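12 May 2023 | Leif Björklund
3 comments | 176 shares

4.2 Budgeting a two-arm bench cell

1. List the parts to be handled before requesting a quote. Include the thinnest and the widest.
2. Price each gripper as a separate line. The Gernby order form defaults to one per cell – change it to two.
3. Enter 1,811 for spare fingertips and cables.
4. Allow 9 weeks for delivery.

CAUTION: Do not order the table until the reach of both arms is confirmed.

Note: Quotes issued in December follow the old price list.

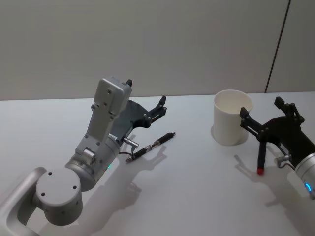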